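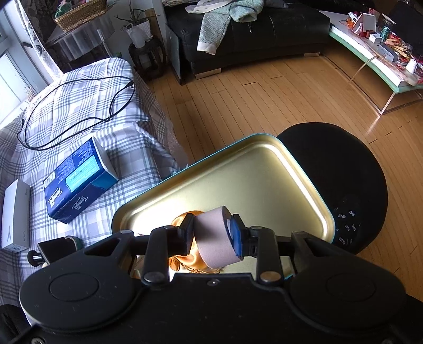
## The gold tray, and whether it earns its place

The tray was sold to us as the answer to small clutter. I have owned enough trays to doubt that. A tray gives clutter a border and makes it look as if somebody meant it, and then the clutter stays for a year.

Still, I'll give the thing its due. It has rounded corners, a raised lip and a thin turquoise line around the outside, and the gold surface throws back a lot of light. If you like shiny, you'll like it. I keep thinking about fingerprints.

This gallery covers one corner of the front room at Plidton, which Effie Gillies and I have been sorting out, on and off, since April. She believes in systems. I believe in owning less. The notes below are mine, so Effie's side is missing.

**The roll.** Short, wide, pale mauve, with a smooth matte side. Effie's Drernurau method says every item needs a "home surface," and the tray is supposed to be this one's. I have my doubts about anything round living on anything polished.

**The pouch.** Orange-gold satin, gathered, with a thin cord. Pouches are where small things go to be forgotten. We had 18 of them at the start of this and I voted to keep one. We kept 7.

**The stool.** Round and black, with some small white letters on top that look like "BB." The tray overlaps it. I've been told a stool can double as a side table, and I suppose it can until a guest wants to sit down.

**The plaid cloth.** White, gray and blue, on the long surface toward the window wall. The fold creases are still in it. Effie says they'll drop out by themselves. I have heard that about every tablecloth I've ever owned, and I have ironed every one of them. There's also a see-through edge of something like plastic hanging down the side, and we disagree about whether it stays. I find plastic over cloth a strange bargain: you buy the pattern and then touch something else.

**The floor.** Narrow, warm brown planks with dark seams. I have no complaints about the floor. It was in the house before either of us had opinions.

## Still undecided

- Whether the tray moves to the hall. Effie says no.
- Whether the Drernurau workbook was worth 30 dollars. I say no.
- Whether satin belongs in a room where people eat toast.

Last updated Thu 15 October. The hall cupboard gets its own page once we've agreed on what's in it.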